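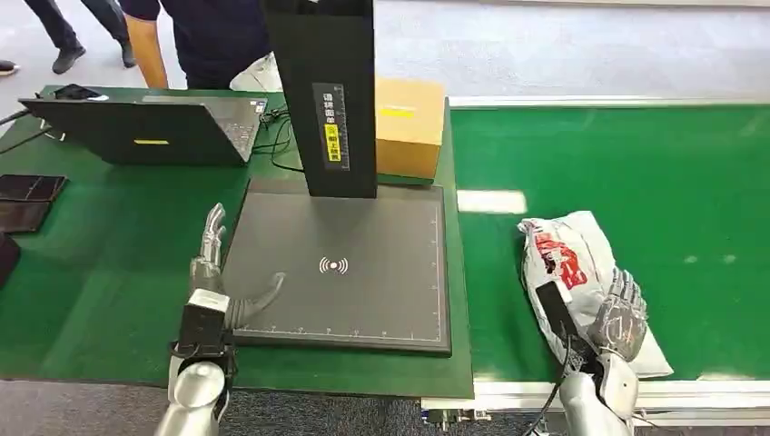 Acting-up and internal promotion to team manager at Gestdale Power

Filed under: Student projects > People and organisation > Energy and water

Print this page | E-mail this page

Summary

This report looks at how temporary cover for team manager posts ("acting-up") is arranged at Gestdale Power, a regional electricity distributor, and whether the way it is arranged affects who later applies for the permanent post. The work was done as a term project at Alturton College. It used the company's own records of acting-up spells, together with seven interviews. The records show that most spells were arranged by word of mouth and that holders of acting-up spells were more likely than other staff to apply when the post was advertised. Women and part-time staff appear less often in the informal spells than in the formal ones. The report makes some suggestions on notice periods, record keeping and part-time cover.
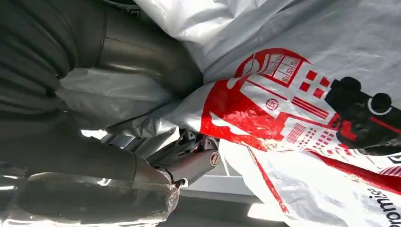
Wilma Verbruggen
Student, Management of Public Services, Alturton College

1. Background

Gestdale Power employs 1880 people. Field staff work from four depots, and the control room, customer service and planning teams share the head office site. Each team has a manager at the grade the company calls M1, the first grade with formal responsibility for pay, leave and conduct. Most people who reach senior posts on the operations side have passed through M1. For that reason the company's yearly workforce statement gives the make-up of the M1 grade separately from the rest.

The statement reports who holds the posts and who was appointed in the year. It says nothing about the period before a post is advertised. When an M1 manager leaves, goes on long-term sick leave or is moved to a project, the work still has to be covered, and the person who covers it gains experience that the advert later asks for. The personnel department had noticed this and suggested it as a topic.

Two questions were agreed in June:

How are acting-up spells at M1 filled, and by whom?
Does having held a spell make a difference to whether a person applies for the permanent post?

The question of who is then appointed was left out at the company's request. Interview scores are confidential and the number of panels is too small to report safely.

2. Terms used

Acting-up spell: a period in which a member of staff below M1 carries out the duties of an M1 post and receives the acting allowance. Periods without the allowance are not recorded and are not covered by this report, although section 6 returns to them.

Formal spell: one that was advertised to at least the whole department, with a closing date.

Informal spell: any other. In most cases a manager asked one person directly.

Part-time: contracted for fewer than the full weekly hours at the date the spell started.

3. Data and method

The acting allowance is paid through Samex, the personnel and payroll system. A spell can be found in Samex by its allowance code, and the record holds the start date, end date, post covered, home post and contracted hours. The personnel department ran the extract, removed names and staff numbers, and replaced them with a running number. The extract contained 83 complete spells. Spells that were still open at the date of the extract were removed.

Samex does not record whether a spell was advertised. This was added by hand, by comparing the extract with the archive of the internal vacancy bulletin. A spell was marked as formal where the bulletin carried a notice for the same post before the start date. The match was made on post number and then checked on post title. Post numbers changed when the depots were reorganised, and for the older records the title was the only link. Where the title matched more than one post, the spell was marked as informal. This may overstate the informal group slightly.

Applications for permanent M1 posts are held in a different part of Samex. The personnel department matched these against the running numbers and returned a yes or no for each spell.

Seven interviews were held by telephone. Four were with people who had held a spell, and the others were with managers who had arranged one. Interviewees were found through a notice on the staff intranet. The questions followed the Mykhailiuk guide, a short interview schedule used on the college's methods course, with the section on pay removed. Notes were taken by hand and sent back to the interviewee for correction. No recordings were made.

4. Findings from the records

4.1 How spells were filled

Of the 83 spells, 62 were informal and 21 were formal. The formal spells were longer. Nearly all spells that were expected from the outset to last beyond a quarter had been advertised, in line with the company's policy on temporary posts. Many informal spells were arranged for a few weeks and then extended, in some cases more than once. The policy does not say whether an extension restarts the clock. Practice differs between departments: customer service treats the total length as the test, while the depots treat each extension as a new spell.

4.2 Who held them

Women held 9 of the 21 formal spells and 13 of the 62 informal ones. Part of the difference comes from where the spells occurred. The depots have few women at the grade below M1, and the depots use informal spells more than the other departments do. With the depots taken out, the gap is smaller but remains.

Part-time staff held very few spells of either kind. In the informal group there was only one. It was a job split between two people in the planning team, entered in Samex as two half allowances, and was found by chance while the duplicates were being checked. Any similar split in which the second allowance was paid under another code would have been missed.

4.3 Applications

A person who had held a spell was more likely to apply for a permanent M1 post than a person at the same grade who had not. This held for men and women, and for formal and informal spells. It cannot be read as cause and effect. Staff who already intend to apply may be the ones who put themselves forward for cover, and managers may ask the people they expect to apply.

No difference was found between those who had held one spell and those who had held several, although the second group was small.

5. Findings from the interviews

The managers gave speed as the main reason for asking one person directly. A notice in the bulletin takes a fortnight from submission to closing date, and the manager's own absence often starts at shorter notice than that. One said that in the depots the choice is limited in any case by authorisation: the person acting up must be able to sign off certain switching work, and at a small depot only one or two people below M1 hold the authorisation. Another had never seen the policy and had been told of the procedure by a predecessor.

The managers differed on part-time cover. One had assumed that the allowance could not be split. Samex does allow this, as the planning case shows, but the request form has a single box for the name of the person acting up.

Those who had held spells described the handover as thin. All of them had been given access to the rota and leave screens on the first day. Access to the budget screens came later, and for one person it came after the spell had ended. This matters for the permanent post, as the M1 advert lists budget monitoring among its essential requirements.

Two had not seen themselves as likely applicants before they were asked. One of these later applied. The other decided against it on account of the standby rota, which M1 managers at the depots join and which was waived for the length of the spell. She remarked that the waiver had made the spell possible but had also left her unable to judge what the post would be like.

6. Limits

The extract depends on the allowance having been claimed. Two interviewees mentioned short periods of cover for which no allowance was paid, and such cover may be common for annual leave. It is also likely to be the first step for many people.

The interviewees chose to take part. Nobody who had turned down a spell came forward, and the records do not show refusals. It is therefore not possible to say whether part-time staff were asked and declined or were not asked.

The comparison by sex uses the two categories in Samex. Ethnic origin and disability were left out of the extract, as too many of the fields were blank.

7. Suggestions

7.1 Add a field to the allowance form in Samex showing whether the spell was advertised, and to whom.

7.2 State in the policy that the length of a spell includes all extensions.

7.3 Allow a short notice by e-mail to the department, with a closing time of noon on the second working day, for cover that must start quickly. Customer service already does something close to this for project posts.

7.4 Change the request form so that two names can be entered.

7.5 Give access to the budget screens at the start of any spell of more than four weeks.

7.6 Look separately at switching authorisation at the depots. The number of people below M1 who hold it sets an upper limit on who can act up there, and training places are at present given out by the same managers who arrange the cover. This lies outside the scope of the project and would need figures from the training records, which are not kept in Samex.

The personnel department has a copy of the coding sheet and the matched bulletin notices. The interview notes stay with the college and will be destroyed once the mark for the module has been confirmed.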